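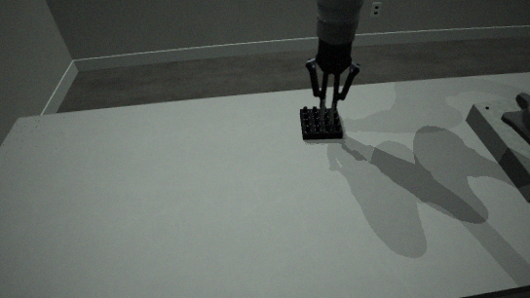
About the Oston Robotics Club

We are a lunchtime and after-school club at Oston Secondary, open to Years 8 to 12. Most of what we do is teach a simulated arm to pick things up off a table. If you were hoping for battle bots, we don't have any, and after the February budget meeting we aren't likely to get any.

The club started because a few students had heard a lot of big claims about robots and wanted to check some of them. That is still more or less the job. We are not convinced that a term of robotics makes anyone "future ready", and you won't find those words on our posters.

What we work on

The current task is the studded block. The gripper has to come down over a small dark plate, the kind you'd build on with toy bricks, and lift it off a white tabletop. It sounds easy. Every new member says so in the first week. Then they find out that fingers a hair too low will jam on the studs, and that a grasp that behaves on screen may owe more to a generous friction setting than to good code.

So we have a rule: a result doesn't go on the board until it has been run 100 times with the block moved between tries. Our best controller, which the team named Climilen for reasons they won't share, scored 9 on its first attempt. We put that on the board too.

Who runs it

Albertina Leitão teaches senior maths and has supervised the club from the beginning. Her view is that simulators are useful and that people believe them far too quickly. "Show me the failures" is her usual reply to a good-looking demo, including her own.

Students run the rest. There is a captain, a logbook keeper and a rotating "doubter", whose role is to argue that the latest improvement was luck. It's the most popular position in the club.

Competitions

We enter the Braton Schools Challenge each year in the simulation category. We have not won it. We do think the scoring favours speed over reliability, and we've written to the organisers to say so.

Joining

Come to Room 104 at lunch. You don't need to know how to program, though you will have to learn some. Laptops can be borrowed if you sign for them and bring the charger back. Permission forms are at the front office.

Page updated April 2025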